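How to put a cloth on a square table so it hangs straight

A cloth on a square table is easy to get wrong because every side shows. On a long table you can push the uneven part to the back. On a square one that stands out in a room, people walk past all four sides, and a corner that droops further than the others is the first thing they notice.

This page covers measuring, putting the cloth on, dealing with the corners and keeping it in place. It is for loose cloths, the sort that drape over the edge. Fitted covers with sewn corners are a separate matter.

What you need

A tape measure
The cloth, washed and ironed if it is cotton
A damp cloth and a dry one for wiping the table
Four clips or weights if the table is near a door
A few safety pins

Measuring

Measure the top of the table along two sides that meet. Many tables sold as square are a little longer one way, and it is better to find that out now. Write both figures down.

Next decide on the drop, meaning the length of cloth that hangs below the edge. For a table people will sit at, 300 mm is plenty. More than that and it ends up in laps and gets caught under chair legs. For a table used for display or for work standing up, you can go longer, down to just above the floor. Stop short of the floor itself. A hem that touches will pick up dirt and somebody will stand on it.

The cloth you need is the table width plus two drops. If you are cutting from a roll, add the hem allowance on both sides as well. Līga Liepiņa, who does the sewing for us, turns the edge twice and allows 13 mm for each turn. If you buy ready-made, go up a size when you fall between two.

Before the cloth goes on

Wipe the top and let it dry. Crumbs and bits of tape show through a thin cloth as bumps, and damp leaves a mark on pale colours.

Look at the floor too. Leads and extension blocks should be out of the way of anyone walking round the table, and clear of the hem. If the table has to move, move it first. Dragging it afterwards pulls the cloth off line and you will be starting again.

Iron the cloth the same day if you can. Folded cloths keep a cross-shaped crease through the middle, and on a plain bright colour it shows from the other side of the room. Polyester will usually lose the crease with a cool iron and a bit of steam. Test a corner first.

Putting it on

Fold the cloth in half, right side out, then in half again the same way, so you have a long strip. Lay the strip down the middle of the table with the ends hanging evenly over two opposite sides. Check those two drops with the tape before you open anything out.

Now open the first half towards you and let it fall over the near edge. Go round to the other side and do the same. If there are two of you, stand opposite each other, take a corner in each hand and lift together. Keep the cloth low. Lifting it high lets air in underneath and it comes down crooked.

Measure the drop in the middle of each side, not at the corners. The corners always hang lower and will mislead you. A difference of a finger's width between sides is fine and will not be seen. If it is more, lift the cloth clear along one whole side and shift it. Tugging from one point only stretches that part and leaves ripples running across the top.
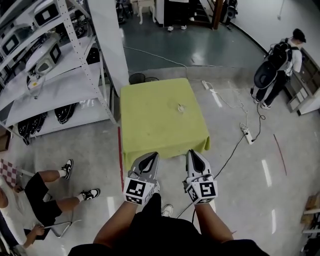
Once the sides are level, smooth the top from the centre outwards with flat hands. Work towards the edges and then towards the corners. Small wrinkles near the edge will often drop out by themselves after an hour or so, so don't chase every one.

The corners

You have three choices.

Leave them. The spare cloth falls into a soft point at each corner. This is the quickest and suits light fabric.

Fold them. Take the point, bring it flat against the side of the table and fold the spare behind it, as you would with a bed sheet. Pin from the inside where the pin won't show. Make all four folds go the same way round the table.

Tie them. Gather the spare cloth at the corner and tie it loosely with ribbon. It uses up length, so allow for that if you are cutting the cloth yourself.

For a work table I leave them. Folded corners look smarter but they come undone as soon as people start leaning on the table.

Keeping it in place

Smooth tops are the worst for slipping. A sheet of thin non-slip matting under the cloth, cut a little smaller than the table top, cures most of it. Clips work well but they do show – put them on the middle of each side and check that nobody will catch a sleeve. Hem weights are neater, and worth having if there is a draught.

If you are going to be handling things on the table, sliding them will drag the cloth along. Lift and put down instead, and straighten the cloth between jobs.

Taking it off

Clear the top completely first. Fold the sides in to the middle so any crumbs stay inside, carry it out and shake it. Wash bright colours on their own for the first few washes. Store the cloth rolled on a cardboard tube if you have the room. If you have to fold it, fold it in a different place each time.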